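Search this site
Search posts, people, topics

Lotte Hendriks
Thread, 7 posts

1/ Skatanance has filed its appeal against the licence conditions imposed on the Losgate casino. The filing runs to 112 pages. Most of it concerns condition 4, the one on junket commission. Notes follow.

2/ Condition 4 bars commission paid on rolling chip turnover to any agent without a probity clearance. Skatanance says its agents are engaged by Clalirari, a separate entity, and so fall outside the wording. The regulator reads "paid by or on behalf of the licensee" as covering both.

3/ The corporate chart matters for this. Clalirari has two directors, Koen Mulder and Dirk Van der Linden. Mulder also sat on the Skatanance board until April. The appeal gives this one footnote.

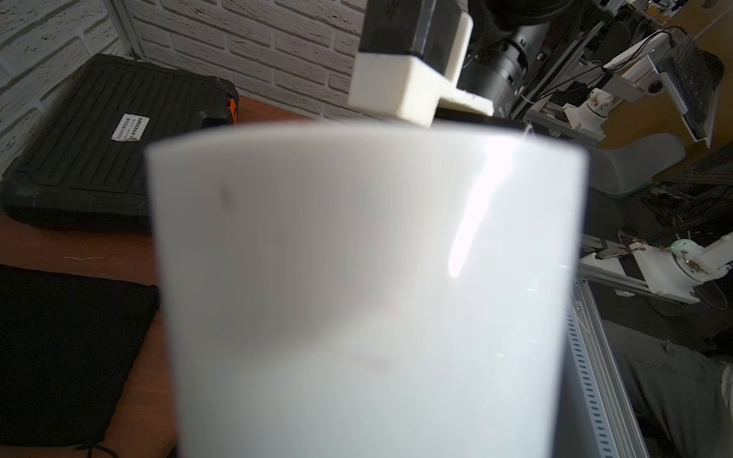
4/ On the machine cap: the licence allows 2543 electronic gaming machines across the property. Skatanance wants multi-seat terminals counted per cabinet. The regulator counts per seat — the definition in the schedule says "player position", so I don't see much room there.

5/ Enikő Bíró appears for the licensee. Her written submissions ask for a stay on condition 4 only. The cap, the reporting dates and the self-exclusion checks would stay in force while the appeal is heard.

6/ A stay needs an arguable case and some harm that money can't repair. The harm evidence is a single affidavit from Ruben Verschueren, head of VIP programs, on agents moving their players to other venues. Lost turnover is normally compensable, and the affidavit doesn't deal with that.

7/ The Nijs decision will be cited by both sides. It dealt with on-behalf-of payments under the old act, before the definition of "associate" was widened. Paragraphs 2 to 4 of the regulator's reply cover the change. Stay application is listed for 10 am, open court. Will post the orders once they're up.

Filed under: Casino regulation / Licensing / Appeals

Contact | Copyright | Back to top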